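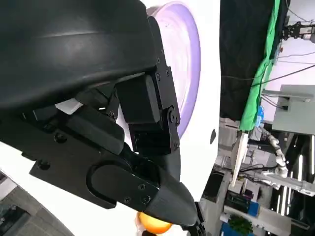 Gripper finger over the orange ball, training area, Perko site.

Staff Forum > Workplace Changes > Handling cells: effect on roles and shifts

f.gavalas
Posted February 7, 2025

Colleagues,

Management has confirmed that the handling cells will move from the training area to the packing hall in August. Of the 117 positions in packing, 23 will be reclassified as cell operator. Pay grades remain as they are for the present. I would ask members to set out their concerns in this thread so that they may be raised at the next consultation meeting.

Fotis Gavalas
Employee representative, Packing

dockside_218
The notice does not state how the 23 will be selected. Length of service was the rule when the Mikkelsen line was installed, and it should be the rule again.

m_returns
I must disagree with the previous post. Length of service placed several people on the Mikkelsen line who had asked to remain on manual packing. Two of them transferred out within the year. Applications should be open to all shifts, including nights.

Gikbridge_Liaison
For clarification: selection criteria have not been settled. The Gikbridge site used open application followed by a paid trial period. Both sides regarded the result as acceptable.

dockside_218
Acceptable to those who were chosen. The Gikbridge night shift received the notice four days after everyone else.

k.tolland
My concern is the work itself. I attended the first operator course. An operator spends most of the shift clearing stops, changing fingertips and signing the log. It is easier on the back, and I would not return to lifting cartons. It is also solitary work — one person to a cell, with the bench conversation gone. The risk assessment covers pinch points and says nothing on this.

m_returns
The log deserves attention as well. Stistodik, the reporting software, records every stop against the operator's name. A stop caused by a worn part appears the same as one caused by a person. That record should not be used in appraisals.

f.gavalas
Thank you. I have noted three items for the meeting: selection, solitary working, and the use of stop records. The request for equal notice to the night shift will be sent to management in writing today.

k.tolland
Please add rotation. Two hours at the cell and two at the bench would be workable.

dockside_218
Agreed on rotation. I maintain my position on length of service.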